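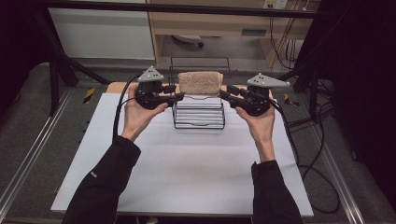
Photo: Ivana Quiroga

25 Jul 2021 – dish rack, round 2. Went back to the black wire rack and I like it so much better! White plates stacked inside, beige terry towel folded small and up top. The nubby towel folds fatter than the thin Rultus ones (I always forget) so fold it once less next time. Ivana wants the plates standing on edge – fine, we'll try it in September. Still need to order up to 18 more towels from Dakon.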